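Home | Guides | Todari Shelf Assistant | Section 4 | Support

Section 4: Your first week with the Todari on the shop floor

Welcome back! By now your Todari is charged and knows where the stockroom is, so we can get to the part most people ask us about, namely how it fits in with everyone who already works there.

1. Before opening, walk the aisles together with whoever is on shift. Let each person press the pause button once (it's stiffer than you'd think).

2. On the tablet, choose Tasks, then Share Tasks. Give the Todari the evening count and the price label check to start with. Leave gift items and soft toys to your staff for now.

3. Write down who used to do those jobs and talk with them about what they'd like to do with the time. At our Haugland store, Ingvild Tangen moved from counting to the help desk, and it took her almost 11 shifts to stop checking the counts herself!

4. At closing, read the day's list out loud with the team and clear any items marked in yellow.

Note: The Todari stores 69 tasks. Older ones drop off the list, so print anything you want to keep.

Caution: Pause the unit before reaching into a shelf beside it, even if it's standing still.

Caution: Don't use the count records to rate your staff. They're meant for stock.

3 comments | 4 shares

Holger Hägglund: We did step 3 a week late and I wish we hadn't. Folks were worried about their hours.

tallirico_shop: Where's the yellow list on the older tablet?

Holger Hägglund: Under Reports, second tab. 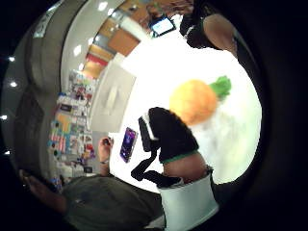

Can staff take a job back from the Todari once it's been shared?
Any shift lead can do it by opening Share Tasks and tapping Return next to the job, and the change takes effect at the next opening.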